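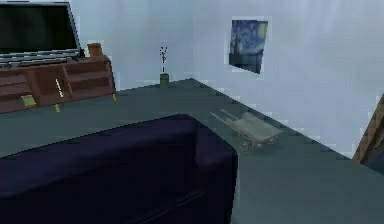 Prata – simulation and planning, progress note for April
To: Henrique Mendes, Tavden
From: Zulmira Seixas

Sorry this is short, the build server ate most of my morning. Main points first, detail after.

Living room set is in and running. Planner rewrite merged. Perception is behind, see below. No change to the budget lines.

Scenes
The living room now loads in the same format as the kitchen and hall. Sofa, TV stand and the toy cart all have proper collision shapes. The cart was the awkward one: our old tool wrapped the whole thing in one box, so the planner treated the gap between the two handles as solid and took the long way round. Now split into bed, wheel and handles. Same fix needed for the vase with the twigs – at the moment the twigs count as a solid block up to the top tuft, which is safe but wasteful. On Besden's list.

The walls are still very plain. Fine for planning, not fine for localisation, as the picture on the back wall is doing far too much of the work. Want to add more variety to the textures before we train anything else on this room.

Planner
Ran 500 episodes in the living room with the new version, start and goal picked at random. 400 of those were the ordinary "go to" task, the other 100 had the cart moved half way through so the path had to be redone. Ordinary task reached the goal in 95 per cent of runs. Nearly all the failures are the same thing, a goal set too close to the sofa arm, and the planner gives up instead of offering the nearest free spot. Easy to fix, hasn't been done.

Replanning runs not scored yet. The log writer dropped timestamps on some of them and I don't want to quote a number that I then have to take back. Will rerun.

Perception
Behind by two weeks. Dark sofa against a dark floor is giving us poor edges, worst low down near the front. Depth is fine, it's the colour branch that is dragging the result down. Cledero suggested weighting depth higher below sofa height, trying that this week. The blank TV screen also gets labelled as a window now and then, adn the shelves underneath are sometimes merged into one big lump.

Tooling
– scene checker now runs on every commit, catches missing collision shapes
– replay viewer opens a failed run straight from the log
– docs for the above: half written

Next
Sofa arm goal fix. Rerun the replanning set. Wall textures. Vase. Then the bedroom scene, if Besden can get it us the models in time.

Need from you
A decision on whether the second review stays on simulation only. If you want hardware results in it we have to book the lab at Tavden soon, and the perception delay eats into that. Also the extra compute hours we asked for in the last note, still waiting to hear.

Full logs are in the shared folder under prata/living_room. Ring me if anything is unclear, I'm in till six.

Zulmira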